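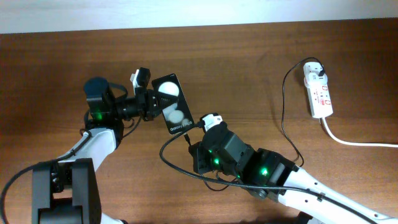
Home Bench notes Archive Links About

Comparing two gripper setups for plugging in a phone

I have spent most of December on one task: the left arm holds a phone, the right arm holds the end of a charging cable, and the two have to meet. It is a dull thing to watch. It is also a good way to compare grippers, as the tolerance at the port is small and the phone is free to rotate in the jaws when the connector pushes on it.

Both arms are the same model and run from the same Corard controller, teleoperated. The only thing I changed between sets was the pair of fingertips on the left arm. Set A is the flat black block that came with the gripper. Set B is a softer pad from Turninis, cut down to the same length so that the grasp point stays the same. The right gripper kept its stock tips throughout.

Procedure

The phone is a Samsung Galaxy, held upright by its left edge, with the back towards the head camera. The right arm starts with the connector already between its jaws. An attempt ends when the connector is fully seated, when the phone slips, or after 41 seconds. I did 200 attempts, split evenly between A and B, in short blocks so that my own improvement as an operator would be spread over both.

Results

With the stock blocks, 31 attempts ended in a slip or ran out of time. Most of the slips were rotation. The connector touches the rim of the port slightly off axis, the force acts a long way from the clamped edge, and the phone turns a few degrees in the jaws. After that the operator is chasing a moving target. The softer pads failed less often on rotation but were slower to settle – the phone rocks a little after each correction and I found myself waiting for it to stop. I would not call either set a clear winner. If the grasp could be lower on the edge, nearer the port, I would take the stock blocks.

Raising the left gripper's closing current by one step helped set A more than changing the pads did. I should have tried that first. Two steps up and the motor gets warm after half an hour, so I went back to one.

Cable

The charging cable matters more than I had allowed for. Left slack on the table it drags, and the drag pulls the connector nose down by 2 mm at the tips. Routed back along the right forearm link with a loose loop in front, it behaves much better, provided the loop is not so large that it catches under the gripper. Tineke De Graaf suggested a clip at the wrist. I tried it, and it stopped the drag but limited wrist roll near the end of travel, so it came off again.

Camera

The head camera sees the back of the phone and not the port. That is the main weakness of the whole arrangement. The final centimetre is done by judging the line of the connector against the lower edge of the case. I borrowed a small Declercq wrist camera for one block and the approach was noticeably straighter, although its exposure hunted whenever the connector came close to the lens. Fixed exposure cured this.

Still to do

Repeat set A with the lower grasp. Try the Casisberg fingertips, which have a shallow V groove and ought to resist rotation better – they are on order. Log the motor current at contact, which the controller already reports and I have been throwing away.

Filed under: Grippers, Teleoperation, Two-arm tasks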